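Keeping Dry Snacks Crisp: Storage Notes

Crackers, chips, puffed rice and nuts go soft by taking up water from the air. A kitchen cupboard over a dishwasher or beside a kettle is the worst place for them. Use an inside wall, low down, away from the stove.

Containers
Glass jars with a rubber gasket hold up best. Screw-top plastic is fine for a week or two. Test a lid by filling the container with water, closing it and turning it over above the sink for 10 minutes. Any drip means a new gasket. Dry the container fully before use, including the groove under the seal.

Opened bags
Press the air out from the bottom up, fold the top over three times and clip across the full width. A clip shorter than the bag leaves two open corners. Small binder clips work in pairs.

Desiccant
Silica gel packets can be reused if the maker allows it. Follow the drying temperature on the packet. Do not put torn packets near food.

Re-crisping
Plain crackers: single layer on a sheet pan, 225 F, five minutes, then cool on a rack with the door of the oven shut. Do not seal them while warm. Nuts need longer and should be stirred once. Anything with a sugar coating will stick, so line the pan.

Buying
Small packets cost more by weight but limit the amount exposed at one time. For a household of one or two this usually means less waste. Check seams and dates before they go in the cart. 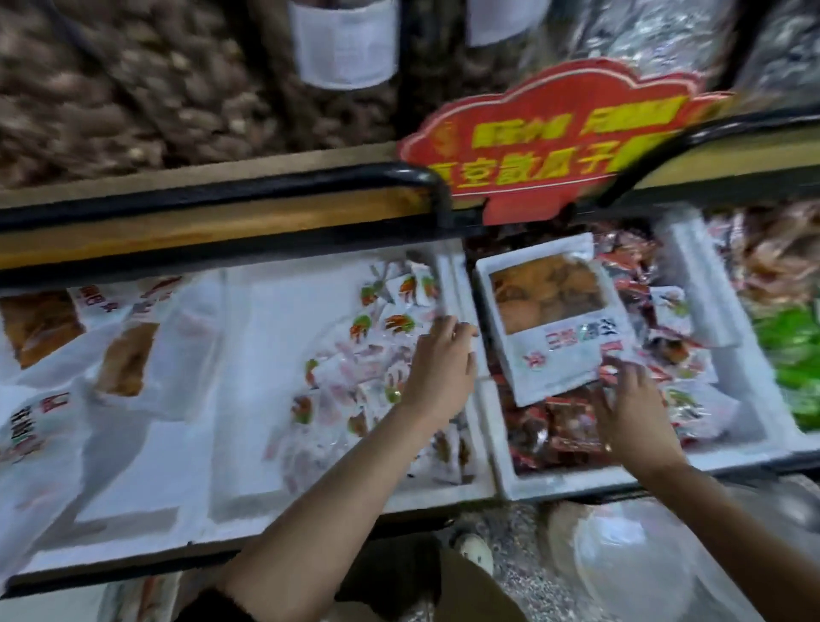
Small packets in foam trays at a shop display.

At home, write the opening date on each container with a grease pencil. Older stock goes to the front of the shelf. Wipe the shelf with a dry cloth when restocking, and with vinegar and water every December.

Last revised: Tuesday, April 30, 2019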